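Automation Basics, Unit 5
Notes to the demonstration visit, 17 Oct 2022
Prepared by Danylo Yatsenko

Please read these notes before the seminar. They repeat the main points of our visit to the Kultura hall, where Manuela Serra presented the hand-held gripper and the sandwich task.

1. What was demonstrated

A person holds the gripper in the hand and performs the task as usual. The camera on the tool records what the fingers meet. Later, the recordings serve to teach a robot arm. Ms. Serra told us that her group has collected more than 200 recordings of this one task — lettuce, bread and patties on a kitchen table.

2. The tool

The soft orange pads are the part which touches the food. They bend around an object, so the operator does not need to press hard. Each finger carries a small square marker, and from the two markers the software calculates how wide the gripper is open.

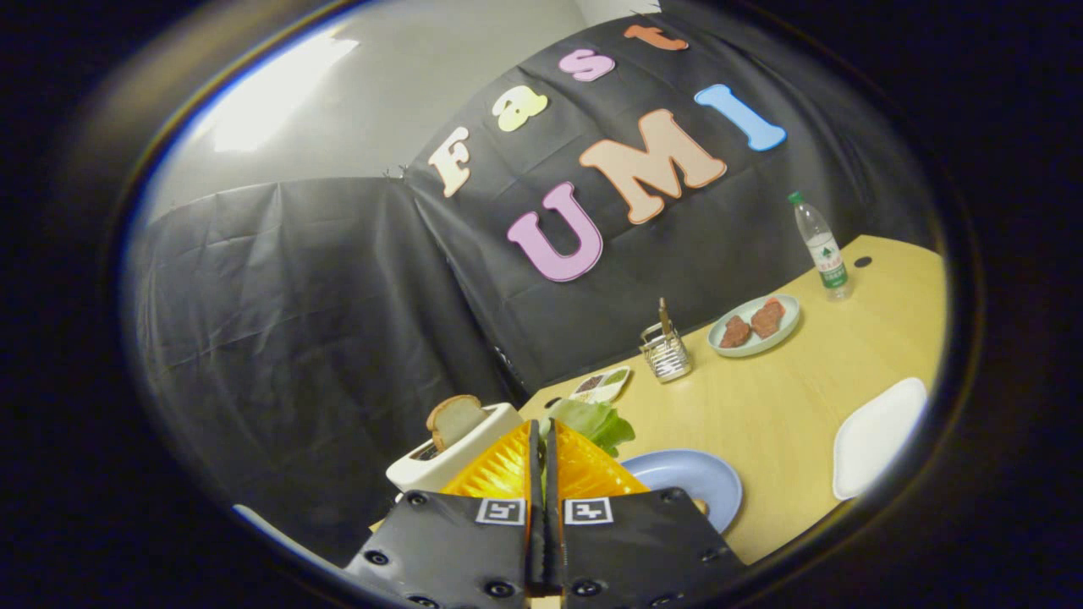
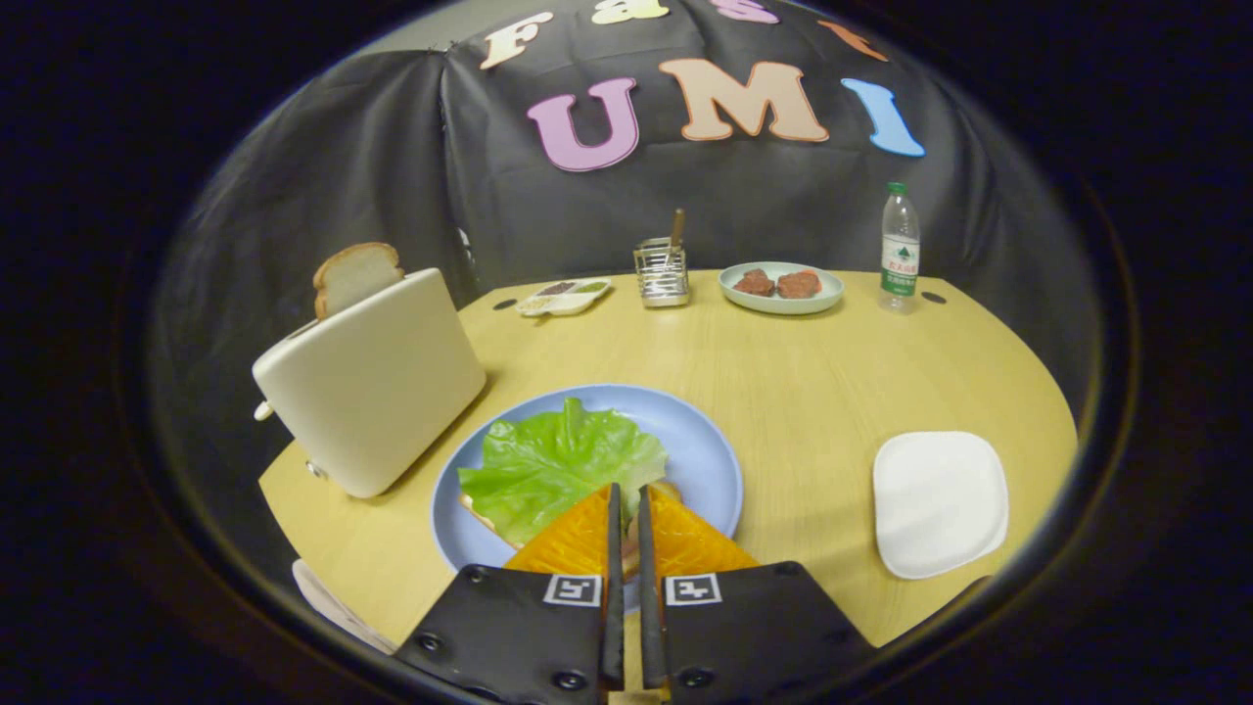

Fig. 1 and 2. Gripper with soft pads at the sandwich table, seen from the camera on the tool.

3. Remarks from the discussion

Taras Polishchuk asked about the wide lens. The answer: straight lines become curved, but the camera sees the fingers and also the table around them, and the distortion can be corrected by calculation.

Ihor Kuzmenko asked if the toaster may stand in another place. It may, and it should be moved between recordings — otherwise the robot learns only one table.

4. For the seminar

Write 15 lines on this question: which step of the sandwich task is most difficult for soft fingers? Send the text to Khrystyna Prokopenko.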